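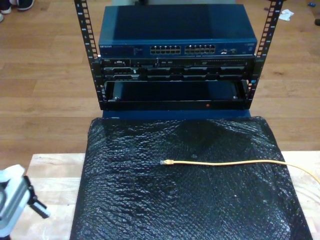

Workplace Robots > For Kids > Who Plugs In the Internet?

Last updated: November

When you watch a video at school, it travels through a lot of cables before it gets to you. Many of those cables meet in a room full of metal racks. A rack is a tall frame with holes down each side, and the machines are fastened to it one above the other. One kind of machine is a network switch. It has rows of small square sockets called ports, and each port can take one cable.

Abundio Carrillo works as a technician at a company called Rekbridge. The company looks after 3907 ports. In his old job he could plug in or move 200 cables in a week, often on his knees, reading tiny labels with a torch. His back got sore, and if he put a cable in the wrong port it could take all morning to find it.

Now Rekbridge is teaching robot arms to do some of this work. They practise on a small rack before they go near the big ones. 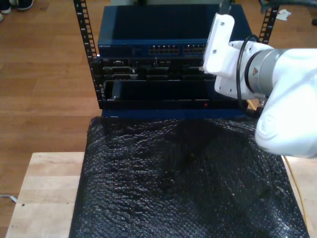
A robot arm beside a rack with a switch and a server.

Plugging in a cable is easy for your fingers. You can feel when the plug is crooked and turn it a little. A robot has to be taught this. The plug must face the right way and line up with the port, and the arm must push hard enough but not too hard. Cables also bend and flop, so they are never in exactly the same spot twice.

Abundio's job has changed. On Monday mornings he writes the list of cables to be moved and checks it with a workmate. He also teaches new staff how to fix a cable by hand, which they still need to know. He says he misses some of the quiet work, but not the kneeling.

Some workers at Rekbridge were worried about their jobs. The company held 2 meetings to talk about it, and 50 people came. Some of them are now learning to program the arms. Others chose to move to different work.

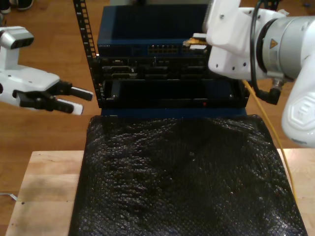
What happens if a robot makes a mistake?

A technician stops the arm, checks the cable and fixes the problem by hand. Then the team works out what went wrong and changes the robot's instructions before it tries again.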